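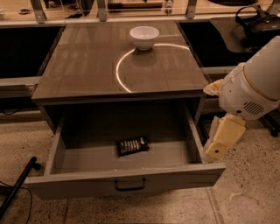
Does this dataset cover every home the council gave permission for?
It covers completed homes only. A permission that never turned into a building with a front door isn't in here, and neither is a site where work has started but nobody has moved past the foundations.

Julell - council-built and modular homes in Prurkham

Hi, and thanks for stopping by. Julell is a small table of housing completions that I put together because I got tired of opening PDF after PDF every time I wanted to know what had been built in my own district. It started as one messy spreadsheet and grew (a lot!) once I found the old planning registers had been scanned.

What's in the folder

julell_homes.csv is the main file. It has 1322 rows, one per home, so a block of flats takes up as many rows as it has front doors.
julell_sites.csv has one row per site, with the ward, the landowner type and the build method.
notes.txt is my running log of odd cases. It's not tidy, but if a row looks strange to you, search for its site_id in there first.

Columns in the main file

home_id - a plain number, never reused, even if I delete a row
site_id - links to the sites file
year_done - the year the completion certificate was signed
bedrooms - a studio is 0
method - "trad", "panel" or "volumetric"
tenure - "social", "affordable", "shared" or "market"
floor_area - square meters, internal
source - "register", "minutes" or "letter"

A word on method, as this is the one people write to me about. "Volumetric" means the home arrived as finished boxes on a truck and got craned into place. "Panel" means flat walls and floors were made in a factory and put together on site. Bathroom pods in an otherwise brick building count as "trad" in my book. You may disagree, and the pods column in the sites file lets you split those out for yourself.

Where it comes from

Most rows come from the completions register, which the council will show you on a Monday if you ask nicely and bring your own pencil. The rest I pieced together from meeting minutes and, for the Kozan estate, from a bundle of letters between the housing office and the factory. The Kozan rows are the ones I trust least. The letters agree on how many homes were delivered but not on which year the last 14 were signed off, so those have year_done left blank. Please don't fill them in with a guess and send them back to me!

Brerkier is the next district over and I've had a few requests to add it. I have 700 scanned pages from their register sitting on a drive and I'm working through them in the evenings. They record bedrooms in a different way - a box room gets its own code - and I haven't settled on how to match that up with Prurkham.

Things to watch out for

Floor area is missing for a good share of the older homes. The early registers just didn't ask for it.
Tenure is what it was on the day the home was finished. If it was sold to the tenant later, you won't see it in this data.
Two sites share the same name. Use site_id, please, or your totals will be off.
Ward names follow the current boundaries, so an older report may put the same street somewhere else.

I left out street numbers and anything that could point to a household. If you spot something that slipped through, tell me and I'll pull it the same day.

Using it

Take it, chart it, argue with it. A link back is appreciated. If you're only after a quick test file, the first 500 rows of the main file load fine by themselves, although they're sorted by site and will lean heavily toward the north side of town.

Corrections are welcome through the issues page. Tell me the home_id, what you think it should say and where you saw it. A photo of the page is plenty.

Last rebuilt in August, with the blank years still blank.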